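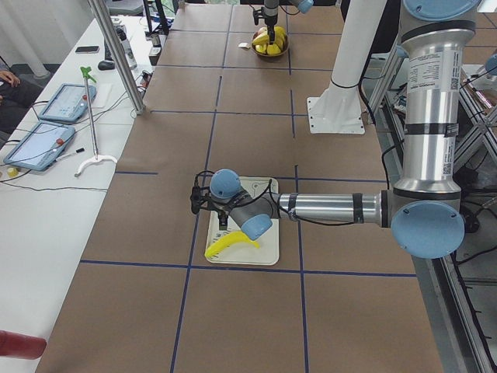

Clovari table set: data card

Version of 7th September

1. What is in the set

The Clovari table set is a collection of short recordings of fruit being laid out on a worktable. It has 315 recordings. The things are ordinary kitchen things: bananas, trays, bowls, and a table covered with brown kraft paper. The paper is divided into large rectangular cells with dark blue tape, lengthwise and crosswise.

The word "laying" in the file names means that a fruit goes from a bowl to a tray. The word "clearing" means the opposite direction. Both kinds are in the same folder, please look at the name and not at the folder.

2. The objects

Trays. White, rectangular, the corners a little rounded. In the list of objects the tray is written as tray_w. The tray may stand over a tape line, it is not obliged to stay inside one cell. If it covers a crosswise line, we write the cell which holds the larger part of it.

Fruit. Yellow bananas, in a cluster or one by one. A banana lying on a tray is counted as "on tray" also when a part of it hangs over the rim. We had long discussions on this point and in the first version it was a separate label, "on rim". That label is removed now. If you have old scripts which ask for it, they will find nothing and give no error.

The bowl. Round. It is called the fruit bowl everywhere in the notes, also in recordings where other things were put in it. When pieces of fruit lie over each other we label the upper ones only.

Paper. Kraft paper from a roll of the firm Kristiansen, 900 mm wide. One width was not enough for our table, therefore two lengths lie side by side. Stains from ripe fruit stay visible until the next change of paper. The changes are written in paper_log.txt, but the log begins only in November and for the earlier recordings we do not have it.

Tape. Dark blue. It was pulled off and laid again with each change of paper, so the cells do not have exactly the same size in all recordings. Please do not use the lines as a ruler.

3. Labels

Each recording has one text file with the same name. It has these fields:

object: name from the list of objects
start: bowl, tray or paper
end: bowl, tray or paper
cell: letter for the column, number for the row
pointing: direction of the banana tip, or "none"
remark: free text, can be empty

The field "pointing" is given as seen by a person who stands at the near end of the table. For a bowl it is always "none". Left and right were mixed up in 23 files of the Bosance part. We have corrected them, but if you downloaded this part before the date of this card, please take it again.

The remarks are in English, with some spelling mistakes of ours. We left them as they are.

4. Parts

Bosance: single fruit, one tray.
Jandik: fruit in clusters, tray and bowl together. Almost 42 minutes in total.
Kristiansen is not a part of the set, it is only the paper. We mention it because we received a question.

5. Known problems

Very ripe bananas become brown and then the colour label "yellow" is not right any more. We did not change it in each file. For work on ripeness this set is not suitable.

In the Jandik part a banana sometimes comes loose from its cluster during the laying. The label "end" is then for the cluster, and the loose one is named in the remark.

6. Use

The set may be used for teaching and for research. If you publish something with it, please write "Clovari table set" and the name of the part. Corrections to labels are welcome. Send the name of the recording, the field, and the value you think is right, one correction per line.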